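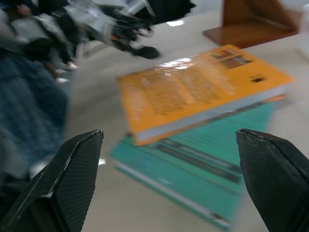
Rekari shelving project, Wultthorpe site
Progress report for March

Summary

Work in March was held up by a fault in the two-arm cell, and we did not reach the number of book handling runs promised in the plan. The target was 303 completed runs. We stopped at 200. The fault has been traced to a loose cable connection and to a mistake in how our software responded to it. Both have been put right, though the second repair has had only a short trial so far. There were no injuries. One book was damaged and one gripper needs a new pad.

What happened

On a Friday afternoon the left arm was lifting the top book from a stack of two while the right arm waited clear of it. Partway through the lift the right arm began to move towards the stack. It had not been told to. The two grippers touched, the book was dropped, and the operator pressed the stop button. Both arms halted as they should.

The operator was standing outside the marked line at the time. A second member of staff was inside it, picking up a box from the floor on the far side of the bench. The arm did not come near them, but under our own rules nobody should have been past the line with the power on. We have treated this as the more serious part of the incident and recorded it as a near miss.

Cause

The log shows that the right arm lost its position signal for a moment and then got it back. When the signal returned, the control program (Lavulora, our own) picked up the last instruction in its queue, which was an old one left over from an earlier run. It should have cleared the queue and waited for the operator.

The signal was lost at a connector near the wrist. The cable had been tied too tightly when the gripper was changed in February, and it pulled each time the wrist turned fully. We were able to repeat the dropout on the bench by turning the wrist by hand. Looking back through the older logs, we found 8 shorter dropouts that had passed without any movement. The program had noted them but raised no warning, and we had not been reading that part of the log.

What has been done

The connector has been replaced and the cable re-routed with more slack. The same check was made on the left arm, where the cable was sound.

Lavulora now clears the queue after any loss of signal, however short, and will not restart until the operator has confirmed. Every dropout brings up a warning on the screen. We tested this by unplugging the connector during slow moves without a book, and the arm stayed still each time.

The marked line has been moved further out from the bench and the storage boxes have gone to the other side of the room. Cell power must now be off before anyone crosses — this was always the rule, but it is now on the start-up sheet and has to be signed for.

Still open

We have not yet tested the new software at full speed with both arms loaded. Until that is done, the cell is running at reduced speed, and each run takes longer as a result.

The replacement pads have been ordered from Machala and have not arrived. The cell can be used in the meantime, but we are leaving out the heaviest books.

We would also like someone from outside the team to look over the stop circuit. It worked on the day, but it has not been checked independently since the second arm was fitted.

Effect on plan and budget

The remaining 103 runs will be carried over to next month. We expect the project as a whole to finish 2 weeks late. The connector and pads can be paid for from the repairs line. The outside check was not in the original budget, and we ask for your agreement to move money from travel to cover it. A quote will follow when we have one.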